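Brislow Laboratory – Shared Notebook
Entry: Visit from Umura, demonstration of the household task station
October, morning session
Entered by: Gyu-bin So
Present for the laboratory: Deok-su Yeon, Gyu-bin So

Purpose of the visit

Umura asked in the spring to see how demonstrations for the household cleaning tasks are collected, before deciding whether to extend their part of the Cheon project. The delegation consisted of six people. Four had a technical background, and the remaining two came from the planning office and had not seen hand tracking in use before. The visit was scheduled from 9:30 until noon. Tenico was invited as the supplier of the tracking software but did not send a representative.

Preparation

The furniture station was kept in its normal working arrangement, as agreed with Deok-su. It had been suggested at the planning meeting that a cleared bench would be easier for visitors to follow. The decision was to show the station as it is used on any working day, with the vanity table as the work surface for the wiping task.

The hand markers were calibrated at 8:40. The first calibration was rejected by the software and the second was accepted. The offset on the left hand was larger than last month, though still inside the limit. It should be checked again before the next long session.

Recording storage was confirmed at 300 GB free. The network share was slow to mount and was mounted by hand. See the earlier entry on this matter, which remains open.

Course of the demonstration

9:30 – Arrival, sign-in, safety notice read aloud. Visitors were asked to stay behind the tape and to step over cables with care.

9:45 – Introduction by Deok-su. He explained that the operator performs the task directly, with a marker cube on the back of each hand, and that the recorded hand motion is later fitted to the arm. The planning office staff asked why the arm itself was not doing the wiping. Deok-su answered that the arm would be shown in the second half and that the visitors would find it easier to judge once they had seen the source material.

10:05 – Wiping task, first run. The operator began at the back edge of the tabletop, along the raised panel, and worked forward. Tracking held throughout.

10:15 – Second run, same surface, at the visitors' request with a slower motion. Tracking of the right hand was lost for a short interval when the wrist turned over. The operator paused, tracking returned, and the run was completed. The run is kept in the set with a note.

10:30 – Discussion of the mirror. One visitor asked whether the reflection of the marker is ever taken for the marker itself. This is a fair question. The software discards detections whose handedness is reversed, but a partly covered reflection has been accepted in the past. Deok-su showed an example from an earlier session and the filter that now removes it. The visitors asked for a written account of the filter.

10:50 – Break.

11:10 – Arm demonstration in the adjoining room. The arm replayed a wiping motion derived from last month's recordings. Contact pressure was too light on the first replay and the cloth slid without following the surface. The pressure setting was raised and the second replay was satisfactory. The emergency stop was demonstrated twice, once by Deok-su and once by a visitor.

11:35 – Questions and close. The visitors left shortly before noon.

Data recorded

The total for this task after the morning session is 248 accepted runs. The first run from the demonstration is included in that total. The second is marked for review and is not counted. The arm replays were logged separately and do not belong to this set.

Questions received

How long does a new operator need before the recordings are usable? Answer given: in our experience, one afternoon for wiping, longer for folding.

Does the operator's height affect the result? Answer given: yes, slightly, through the viewpoint of the head camera. We have not measured the effect and said so.

Can the cloth be changed without starting a new set? No firm answer was given. My own view is that a change of color is harmless and a change of thickness is not. Deok-su prefers to start a new set in either case. To be settled at the group meeting.

Would the same station serve for kitchen surfaces? Answer given: the markers and software would, the camera positions would need to be worked out again.

Remarks

The visitors in the second row could not see the tabletop well. For the next visit, the live view should be put on the large display from the start.

The safety notice refers to the old location of the first aid cabinet and must be corrected before it is read to visitors again.

Follow-up

Written account of the mirror filter, to be sent to Umura – Deok-su Yeon.
Review of the second run, keep or discard – Gyu-bin So.
Left hand offset, repeat calibration and compare with last month – Gyu-bin So.
Pressure setting for the replay, record the new value in the arm log – Deok-su Yeon. Done, same afternoon.
Ask Tenico whether the loss of tracking at wrist rotation is addressed in their next release – open.
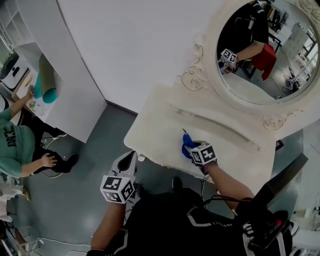 Page last modified: October, 4:20 p.m., by Gyu-bin So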